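Der linke Finger

Die Küche war die beste Werkstatt, die ich je hatte! Das sage ich nach elf Jahren in richtigen Werkstätten, mit Absaugung, Drehmomentschlüsseln an der Wand und einem Schrank nur für Unterlegscheiben. In der Küche gab es das Fenster, den Wasserkocher und den Tisch, und auf dem Tisch lag seit dem frühen Nachmittag die Vevo, aufgeklappt wie ein Krebs.

Die Vevo war ein Greifer für die Hand. Zwei Backen, zwei blaue Fingerpolster, ein Gestänge, das so schön lief, dass ich manchmal einfach nur auf und zu machte, auf und zu, um das leise Schmatzen der Polster zu hören. Wer sie in die Hand nahm und etwas aufhob, brachte damit irgendwo einer größeren Maschine bei, wie man etwas aufhebt. Die größere Maschine stand in Stondora, drei Zugstunden entfernt, hinter Glas. Ich hatte sie einmal besucht und ihr beim Stapeln von Joghurtbechern zugesehen, und ich war nach Hause gefahren mit dem Gefühl, eine entfernte Verwandte kennengelernt zu haben.

Jetzt zog der linke Finger. Er kam einen Hauch zu spät. Wenn ich die Backen langsam schloss, berührte die rechte den Becher zuerst und schob ihn ein Stück über das Tischtuch, bevor die linke nachkam. Bei einem vollen Becher fiel das kaum auf. Bei einem leeren rutschte er weg, und dann lernte die Verwandte in Stondora, dass man Becher erst schubst und dann greift. Das konnte ich ihr nicht antun.

Also alles auseinander. Ich liebe diesen Moment, wenn die erste Schraube nachgibt! Man spürt es vorher im Handgelenk, eine winzige Weichheit, und dann dreht sie sich, als hätte sie nur darauf gewartet, gefragt zu werden. Ich legte die Schrauben in einen Untersetzer, in der Reihenfolge, in der sie herausgekommen waren, und daneben die Arme, und daneben die Polster mit der Gummiseite nach oben. Die Anleitung von Remum lag auf meinen Knien. Remum schrieb die besten Anleitungen der Welt (ich weiß, dass das eine seltsame Sache ist, für die man schwärmen kann). Auf Seite 50 stand: »Das Gelenk soll unter dem Eigengewicht des Fingers sinken, aber nicht fallen.« Mehr nicht. Kein Wert, keine Tabelle. Sinken, aber nicht fallen. Ich habe den Satz mit Bleistift unterstrichen und ein Ausrufezeichen danebengesetzt.

Ich hielt den linken Arm waagerecht am Daumen und ließ den Finger los. Er sank, blieb auf halber Höhe stehen, überlegte und sank weiter. Da war es. Irgendetwas saß im Lager, und zwar an genau einer Stelle.

Ich nahm die Lupe. Zuerst sah ich nur Fett, das alte Caron, das mit der Zeit dunkel wird wie Waldhonig. Ich wischte es mit einem Wattestäbchen heraus, dann mit dem nächsten, dann mit einem Zipfel vom Küchenpapier, und im vierten Wattestäbchen steckte eine Faser. Eine einzige, weiß, gekringelt, kürzer als eine Wimper. Sie musste von den Schaumnetzen stammen, in denen das Obst kommt. Ich hatte im Dezember eine ganze Serie damit gemacht, Netz aufheben, Netz ablegen, Netz aufheben, 465 Durchgänge, und nach jedem Durchgang hatte ich die Polster abgebürstet und kein einziges Mal an die Lager gedacht.

Wie man sich über eine Faser so freuen kann, weiß ich auch nicht. Ich klebte sie mit Tesafilm ins Heft und schrieb das Datum darunter, 26. Mai 2020, und daneben »linker Finger, äußeres Gelenk«. Dann stand ich auf und machte Tee, weil man nach einem Fund nicht sofort weiterarbeiten soll. Das Wasser brauchte ewig. Ich sah auf die Häuser gegenüber und dachte an all die Scharniere darin.

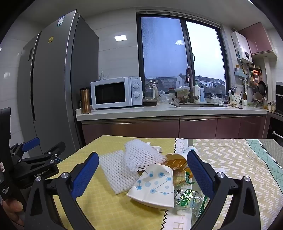 Das Zusammenbauen ging schneller als das Zerlegen, das ist bei mir immer so, und es macht mich jedes Mal misstrauisch. Frisches Caron, ein Tropfen pro Lager, kein zweiter. Den Arm einsetzen, den Bolzen mit zwei Fingern hineindrehen, bis er von selbst stehen bleibt, und erst dann den Schlüssel nehmen. Eine Viertelumdrehung. Finger loslassen, zuschauen. Er fiel. Noch eine Achtel. Er sank, ruhig und gleichmäßig, ohne zu überlegen, und ich sagte laut »Na bitte!« in die Küche hinein.

Dann das Polster. Die blauen Polster haben eine Maserung, und die muss auf beiden Seiten gleich laufen, sonst dreht sich alles Runde beim Heben ein wenig mit. Man sieht das kaum, man fühlt es mit dem Fingernagel. Ich strich links hinauf und rechts hinauf und wieder links, drückte das Polster fest und hielt es, während ich bis 200 zählte. Der Kleber von Remum will 200, und ich habe nie versucht, ihn mit weniger abzuspeisen.

Blieb die Nullstellung. Man schließt die Backen ganz und dreht die kleine Schraube hinten am Gehäuse, bis die Anzeige ruhig wird. Davor zappelt sie. 938, 944, 940. Ich atmete durch die Nase und drehte so wenig, dass ich nicht sicher war, ob ich überhaupt drehte. 943. 942. Bei 941 blieb sie stehen, und 941 war die Zahl, die jemand bei der Auslieferung mit Filzstift auf das Typenschild geschrieben hatte! Ich machte auf und zu, auf und zu. 941. Und noch einmal, schneller. 941.

Den ersten Griff habe ich mir lange überlegt. Eine Schraube wäre passend gewesen, ein Teebeutel mutig. Ich nahm einen leeren Pappbecher, stellte ihn mitten auf das Tuch und fuhr mit offenen Backen heran, so langsam, wie meine Hand es konnte. Beide Polster kamen im selben Augenblick an. Der Becher bewegte sich kein bisschen, er wurde nur gehalten, und als ich ihn anhob, knisterte die Pappe ganz leise.

Ich setzte ihn ab und hob ihn wieder auf. Danach ein Stück Folie, dann noch einmal den Becher. Draußen fuhr jemand mit dem Rad vorbei und klingelte ohne Grund. Kurz vor dem Abendessen schickte ich die Aufnahme nach Stondora, und als der Balken durchgelaufen war, griff ich nach dem Tee, der längst kalt war, mit der Vevo natürlich, und verschüttete ein bisschen.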